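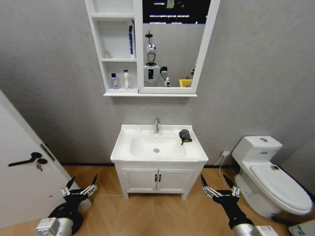

Section 4. Setting up the hall for a streamed Dharma talk

Applies to the main hall at Gistuvville only. The small shrine room has its own sheet, don't use this one for it. Rewritten September 2020 after the switch to Netia. If your copy still talks about the old projector laptop, bin it.

Read 4.1 the day before. The rest can be done in the hour before the talk if nothing is missing. Something is usually missing.

4.1 Before you start

You need:

- the Rolland mixer (gray case, bottom shelf of the sound cupboard)
- two lapel mics and the spare batteries
- the chanting mic with the short stand
- the stream laptop and its charger. Not the office laptop.
- the long network cable. Wi-Fi in the hall drops whenever the kitchen gets busy.
- chanting book, current edition, for page numbers
- the running order from the teacher or whoever is looking after the teacher

Running order should give: who opens, which chants, length of the talk, language, translator yes/no, questions yes/no, dedication of merit at the end. If you get a text message saying "same as last time", write back and ask. It is never the same as last time.

NOTE: Visiting monastics may not handle equipment and some won't want to be touched by the person fitting the mic. Ask their attendant first. Hand the mic over on a cloth or set it down in front of them, let them or the attendant clip it.

4.2 Power and sound

1. Main switch in the sound cupboard, left side. Then the mixer. Speakers LAST. Other way around you get a bang through the hall, and people are sitting.

2. Mixer channels are taped and labelled. One is the teacher, two is the translator, three is chanting. Four is the bell and should stay down unless the bell is far from the other mics. Leave the rest alone.

3. New batteries in both lapel mics. Every time. Don't try to get a second evening out of them. The used ones go in the tin and get used up in the clocks.

4. Clip the lapel mic a hand's width below the chin. On robes it goes on the fold over the left shoulder, facing in. Cloth rubbing on the mic sounds like a storm on the stream, you won't hear it in the room, so check with headphones.

5. Get someone to speak at talking volume, not "testing testing". Read them a verse from the chanting book. Set the level so the meter touches yellow now and then and never red.

6. Now have them bow, three times, as the teacher will. If the mic knocks on the floor, move it up.

CAUTION: Do not turn the big bell toward the chanting mic. It will overload and the laptop cuts the sound to protect itself. Comes back by itself after a few seconds, by which time you have missed the opening.

4.3 Netia account and room

7. Laptop on, network cable in, wait for the green light on the plug. Log in to the laptop as "hall".

8. Open Netia. It remembers the center account. If it asks for a password, it is in the sealed envelope in the office safe, don't make a new one. Last time someone did that in July we had three accounts and the subscribers were on the wrong one.

9. Choose Rooms, then Main Hall, then Schedule. Put in the title exactly as given in the newsletter. People search for it.

10. Set the start time 20 minutes before the talk. Leave the waiting screen on until the bell. Some people like to sit during that time so no music, no slideshow.

11. Audio source: pick "mixer". Netia will offer "built-in" first. Built-in is the laptop's own mic and it mostly picks up the fan.

12. Video source: pick the hall camera. Framing is teacher's seat plus the lower half of the shrine. Don't cut the Buddha image at the neck. Either the whole image or none of it. We have had letters.

13. Chat: off during chanting and sitting, on for questions. Recording: ask. Some teachers don't allow it, and for precepts ceremonies the answer is always no.

The room limit on our plan is 1,237 people at once. We have not come near it for a weekly talk but the big festival days could, so for Kathina or a well-known visitor tell the office early and they can raise it for that day only.
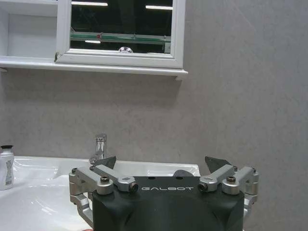 Raising it takes a working day to come through, and it can't be done by you from the laptop, so don't go looking for the button. There is a button. It bills us for a year.

14. Open the stream on your own phone, with the phone on mobile data and off the hall network. Check picture, check sound, check the title. There's a delay between hall and phone, this is normal. Mute the phone afterwards or you get an echo of the teacher following the teacher.

NOTE: If the picture is fine and there is no sound, nine times in ten it's step 11. Go back and pick the mixer again even if it already says mixer.

4.4 Translator

Skip if the talk is in one language.

15. Translator sits on the right side, lower seat, small table. Gets the second lapel mic and a pair of headphones.

16. In Netia open Languages, add the second language, and set its source to channel two. Name it in its own script as well as in English. Someone's grandmother should be able to find it.

17. Decide with the translator: after each passage, or at the same time as the teacher. If after each passage, you don't need a second language channel at all, just bring up channel two when the teacher stops. Simpler. Most translators here prefer it, and it gives people time to think.

18. Give them the list of Pali terms in the blue folder. It has the spellings we use in subtitles. Dana, sila, metta and so on without accents on screen, with accents in print. Please don't fix the accents in Netia, it turns them into question marks.

CAUTION: A translator left on a live mic during the question break will be heard by everyone online. Channel two DOWN as soon as they lean back.

4.5 Chanting pages on screen

19. Open the folder Chants on the desktop. One file per chant, numbered like the book. Refuges and precepts are page 66, the sharing of merit is page 74. All others look up.

20. Drag the files you need into the tray at the bottom of Netia in the order they will be chanted. Remove last week's.

21. During chanting, click forward on the LAST line of the page, a little early. Online people can't hear each other so they follow the page and nothing else. If you're late they stop.

22. Big text on. Settings, Captions, Large. It resets itself after updates.

NOTE: If the teacher jumps to a chant that isn't in the tray, put up the plain screen. Don't hunt for the file with everyone watching your desktop.

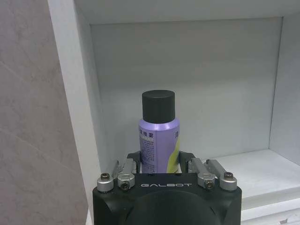 4.6 Offerings link (Fundivo)

No teaching here is charged for. The link is for people who want to offer and can't come to the box by the door. So it stays small and nobody reads it aloud unless the teacher's attendant asks.

23. Log in to Fundivo, same envelope as before. Choose Pages, then Dana.

24. Check that the suggested amounts are OFF. They come back on after every update. There should be one empty field and nothing ticked.

25. Two choices should show: "for the teacher" and "for the hall". If the visitor is a monastic who doesn't accept money, change the first one to "requisites, through the steward". Check the wording with the office, it matters to them a lot.

26. Copy the short link. In Netia, paste it under End Screen. Nowhere else. Not in the chat, not in the title, not on the waiting screen.

27. After the talk leave the end screen up while people in the hall are bowing out. Then close.

4.7 During the talk

One person stays at the laptop for the whole time. Shoes off, phone silent, sit low so you are not in the picture.

Watch the sound meter more than the picture. A frozen picture people forgive. Lost sound and they leave, and then they write to the office.

If the stream drops:

28. Wait. Netia tries again by itself and usually manages.

29. Still nothing after you've counted thirty slow breaths – pull the network cable, put it back, press Resume. Press Resume and NOT Start. Start makes a new room and everybody is still sitting in the old one.

30. If that fails, let it go. Record the sound on the mixer (red button, needs the memory card in) and the office can send it out after. Do not interrupt the teacher. Do not wave.

Questions from online: read them out exactly as written, leave out the surname. If a question is medical, or somebody sounds in real distress, don't read it out. Pass it on paper to the attendant and answer the person privately.

4.8 Closing down

31. After the dedication of merit, let the last bell ring out fully before you touch anything. It takes longer than you think.

32. End stream. Netia asks twice. Yes both times.

33. Speakers off FIRST, then mixer, then main switch. Reverse of the start.

34. Mics back in the case, batteries out. Cable coiled over-under, not round the elbow please.

35. Write in the log: title, teacher, start and end, anything that broke. Even if you fixed it. Particulary if you fixed it.

36. Recording, if allowed, goes in the folder To Check. It isn't public until the teacher has okayed it. Some ask for the questions to be cut, note that in the log too.

Trouble that is not in this section: leave a note for Vichien Bunnag in the office tray, with the time it happend and what was on the screen. A photo of the error message helps more than a description of it.

Next: Section 5, full-day retreats with meals and walking periods.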